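**Disponible - envío desde nuestro almacén de Mivell**

# Sintonizador de TDT en red Zesico

Si en tu casa la toma de antena está en el salón y la tele que de verdad se enciende está en la cocina, ya sabes de qué va esta página. El Zesico es un sintonizador de televisión digital terrestre que se conecta al cable de antena por un lado y al router por el otro, y reparte los canales en abierto por la red de casa. Lo ves en la tele del dormitorio, en la tableta, en el portátil del despacho o en el móvil mientras se hace el sofrito, sin tirar un solo metro de coaxial por el pasillo.

Lo vendemos en Setness desde hace ya varias temporadas y le tenemos cariño, para qué lo vamos a negar. Es un aparato discreto, de los que se enchufan detrás del mueble y se olvidan, y la mayoría de las consultas que nos llegan son de gente que quiere un segundo para casa de sus padres (¡nos encanta cuando pasa eso!). 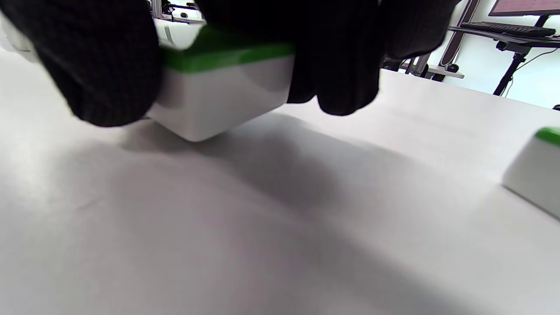

*Un bloque blanco con la parte superior de color verde, justo por encima de una mesa clara.*

## Qué hace exactamente

Recibe la señal de la antena, colectiva o individual, y la convierte en un flujo que cualquier dispositivo de la misma red puede abrir. Lleva cuatro sintonizadores, de manera que cuatro personas pueden estar viendo cuatro canales distintos a la vez, o dos viendo y dos grabando, o la combinación que toque esa noche. Cuando hay partido y película a la misma hora se agradece muchísimo.

No hay suscripción ni cuota mensual. Los canales son los que ya llegan a tu antena, con su calidad original, y la guía de programación se descarga de la propia emisión. Si un canal no se ve bien hoy en tu tele, con el Zesico tampoco se verá bien, así que antes de comprarlo te recomendamos mirar cómo anda la toma.

## Con qué lo puedes ver

La aplicación Yang viene incluida y es la manera más cómoda de empezar. Se instala en la tele o en el móvil, busca el sintonizador ella sola y en un par de minutos tienes la lista de canales en pantalla. Permite ordenarlos como quieras, esconder los que no ves nunca y hacer una lista aparte para los pequeños de la casa, con su código y todo.

Si ya tienes montado tu propio centro multimedia y eres de los que no quieren otra aplicación más - lo entendemos perfectamente, nosotros también tenemos el móvil lleno -, el Zesico ofrece una lista M3U y la guía en XMLTV. Las dos direcciones aparecen en la página de ajustes, en el apartado "Otros reproductores". Se copian, se pegan en tu programa y ya está.

## Grabaciones

Detrás tiene un puerto USB para conectar un disco. El disco no va incluido. Con el que ofrecemos como accesorio caben 200 horas de programas en alta definición, que dan para una temporada larga de series y aún sobra hueco para los documentales de la siesta. Se programa desde la guía, por programa suelto o por serie completa, y hay un margen configurable antes y después para cuando la cadena decide que el informativo se alarga.

Las grabaciones se guardan en carpetas con el nombre del programa. Puedes verlas desde cualquier tele de la casa, empezar en una y continuar en otra. La pausa en directo funciona también con el disco conectado; sin disco, la tecla de pausa no hace nada, y es una de las dudas que más nos escriben.

## Ficha técnica

| Característica | Valor |
|---|---|
| Modelo | Zesico de cuatro sintonizadores |
| Estándares | DVB-T y DVB-T2 |
| Entrada de antena | Conector IEC hembra |
| Red | Ethernet gigabit, RJ45 |
| Wifi | No (se conecta por cable al router) |
| USB | Un puerto 3.0 para disco externo |
| Memoria de canales | 2.332 posiciones |
| Consumo máximo | 11 W |
| Ventilador | No lleva |
| Idiomas del menú | Español, catalán, gallego, euskera, portugués e inglés |
| Garantía | Tres años |

Lo de las posiciones de memoria es un poco exagerado para la TDT, lo reconocemos, pero viene bien si guardas varias listas o si te llevas el aparato a la casa del pueblo y no quieres borrar la sintonización de la ciudad.

## Qué viene en la caja

- Sintonizador Zesico
- Alimentador con enchufe europeo
- Cable de red corto
- Cable de antena
- Guía de primeros pasos en papel, con letra de tamaño decente

## Instalación, paso a paso y con calma

1. Conecta el cable de antena a la toma de la pared y al sintonizador.
2. Lleva el cable de red desde el Zesico hasta un puerto libre del router.
3. Enchufa el alimentador y espera a que la luz se quede fija.
4. Abre la aplicación Yang en un dispositivo que esté en la misma red.
5. Pulsa "Buscar canales" y deja que termine, aunque parezca que se ha quedado parada hacia la mitad.
6. Elige tu zona si la aplicación te lo pregunta.

En edificios con antena colectiva a veces aparece el mismo canal repetido, uno por cada repetidor. Quédate con el que tenga la barra de señal más larga y esconde el otro. Si no sale ningún canal, prueba primero con otro cable de antena - de verdad, hemos visto cables de todas las edades - y después escríbenos.
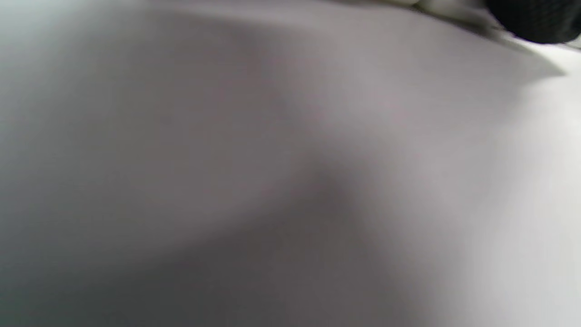 *Tela de color gris claro, arrugada, vista muy de cerca.*

## Dónde colocarlo

Cerca del router y de la toma, si puede ser. Cuando las dos cosas están en habitaciones distintas, sale mejor alargar el cable de red que el de antena. Déjale un poco de aire por los lados y no apiles cosas encima: al no llevar ventilador se refresca por la carcasa, y lo normal es que esté templado al tacto después de una tarde entera de uso.

La tele o la tableta sí pueden ir por wifi. Para alta definición basta con una cobertura razonable; si en la habitación del fondo la imagen se para, baja la calidad en Yang desde "Ajustes de este dispositivo" y verás que mejora bastante sin afectar a las demás pantallas.

## Preguntas que nos hacéis a menudo

**¿Necesito internet para ver la tele?**
Para ver canales y grabar, no. Hace falta el router encendido, pero la conexión puede estar caída. Sí la necesitas para las actualizaciones y para instalar la aplicación la primera vez.

**¿Puedo verlo fuera de casa?**
Las grabaciones se pueden copiar al móvil antes de salir de viaje. El directo está pensado para la red doméstica.

**¿Sirve para parabólica?**
No, este modelo es solo para TDT. Estamos pendientes de recibir uno para satélite y lo anunciaremos en esta misma tienda.

**Mi tele es antigua y no tiene aplicaciones. ¿Qué hago?**
Cualquier reproductor HDMI que admita Yang o listas M3U te sirve. Si dudas con el modelo, mándanos una foto de la etiqueta trasera de la tele y te decimos.

**¿Cada cuánto se actualiza?**
La última versión salió en marzo y arregló el desfase de subtítulos en algunos canales autonómicos. Se instala de madrugada, a las cuatro, siempre que no haya ninguna grabación en marcha.

## Envío y devoluciones

El envío a la península cuesta 13 euros con entrega en mano y cita previa. También puedes recogerlo en nuestro mostrador de Mivell sin coste; te avisamos por mensaje en cuanto esté preparado. Los pedidos que entran antes de las dos de la tarde salen en la misma jornada laborable.

Tienes treinta días para devolverlo si no te convence. Te pedimos que venga con todos sus cables y, si has usado un disco, que lo desconectes desde el menú antes de quitarlo para no perder nada de lo que hayas grabado.

## Accesorios que combinan bien

- Disco externo para grabaciones, ya formateado
- Amplificador de antena de interior con dos salidas
- Cable de red plano, para pasarlo por debajo de las puertas
- Soporte de pared para el Zesico, con tornillos

Para cualquier duda tienes el formulario de contacto al pie de la tienda. Cuéntanos cuántas teles hay en casa y dónde está la toma de antena, y te contestamos con lo que haría falta en tu caso.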